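Brerkia > Who We Are > About Us

About Masanja Language School

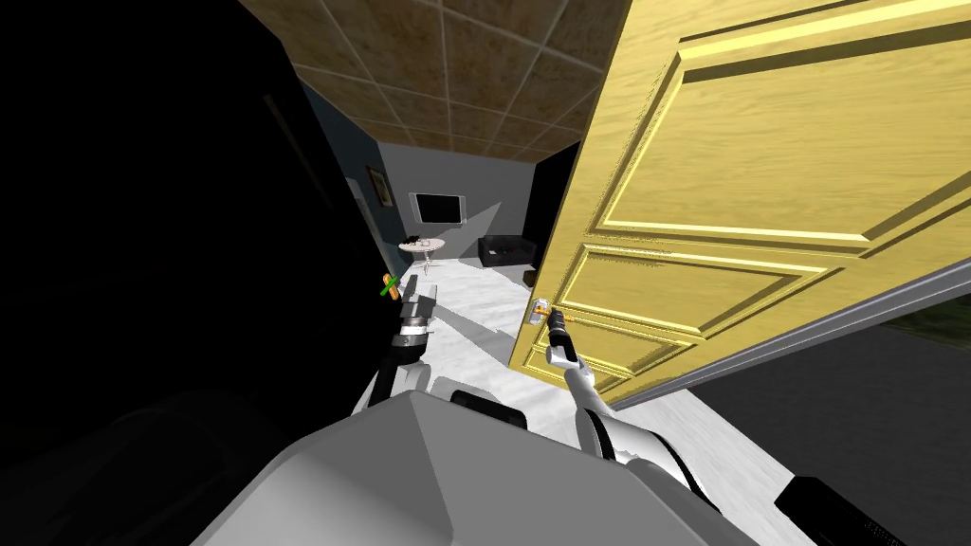 Wycliffe Okoth told me early on that grown-ups quit Spanish class when it feels like high school, so I threw out the tests. I'm Caroline, and I started this place with 12 students and one very loud coffee maker — it's still going! We teach Spanish, Swahili and French in small groups of 7, mostly after 6 in the evening.

202 shares | 2 comments

Foltton
Is beginner Swahili back in October?

Caroline Mabula
Yes — sign-up's open now!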